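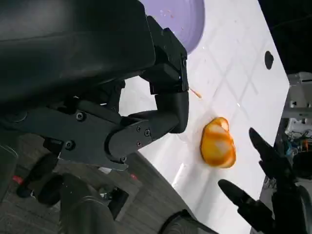 Guides > Kitchen and Dining > Cleaning Up > White tabletops

How to clear and clean a white table after a meal

White tables show everything. Crumbs, tea rings, the grey smear left by a cloth that should have gone in the wash a week ago. The upside is that you can see when the job is done. This routine suits glossy laminate, sealed tile and painted tops with a hard clear coat. For raw timber, marble or anything waxed, follow the maker's advice instead.

Allow 10 minutes for a family-sized table, longer if there are stains.

What you need

– Two microfibre cloths, one for washing and one kept dry
– A soft hand brush and pan, or a bench scraper with a plastic edge
– Dishwashing liquid
– Bicarb soda
– An old soft toothbrush, for tables with grooves or grout

1. Clear the plates

Scrape each plate into the compost bin before you stack it. If you stack plates with crumbs still on them, the crumbs slide off the side on the way to the sink and you end up sweeping the floor as well. Carry plates level and keep your thumb off the eating surface.

Coloured plates need a bit of care here. The pastel Walletholm plates we use at home mark easily if cutlery is dragged across them, so we use a silicone spatula for scraping. Soak anything with egg or porridge on it while you do the table. Dry crumbs from toast or cake can just be tipped off.

2. Get the dry mess off first

Do this before any water touches the table. Wet crumbs turn to paste and end up in the joins. Start at the far side and brush toward yourself, then off the edge into the pan. Hold the pan hard up under the lip of the table. If the top has a rounded edge, drape a damp tea towel below it to catch what rolls away.

Icing and sugar sprinkles can leave coloured dots if they get wet. Pick up the bigger bits by hand.

3. Wash

Put a small squirt of dishwashing liquid in a bowl of warm water. Wring the cloth until it stops dripping. Wipe in overlapping straight lines, turn the cloth over halfway, and rinse it when both sides look grubby. On a top with a grid pattern, work along the lines one way and then the other. If the grid is only printed, that is all it needs.

If the lines are real grooves, run the toothbrush along them with the same soapy water, then wipe straight away so the loosened dirt doesn't dry back in. Grout that has gone yellow will take more than one go.

4. Deal with stains

Mix bicarb with enough water to make a soft paste. Put it on the mark, leave it for 3 minutes and rub gently with a fingertip wrapped in the cloth. Curry and beetroot may want a second round. Test it somewhere out of sight first, and go easy on high-gloss tops, where hard rubbing can leave a dull patch that is worse than the stain.

Avoid scourers, including the green side of a sponge. Avoid bleach on grout unless you have already tried everything else. Rarkau cream cleaner is fine for tile, but we wouldn't use it on laminate.

5. Rinse and dry

Go over the table with a clean cloth and plain water. Soap film is what makes a glossy surface look streaky. Dry with the second cloth, finishing with the edges and the underside of the lip, where sticky fingers tend to go.

To check your work, crouch so your eyes are nearly level with the top and look across it toward a window or lamp. Smears show up in the reflection. Buff those spots and leave the rest alone.

Weekly extras

On Sunday, or whichever day suits, wipe down the legs and sweep underneath. Wash the cloths without fabric softener, which leaves them greasy and no good for drying.

19 comments | 228 shares

This site uses cookies to remember your settings. Accept | Manage preferences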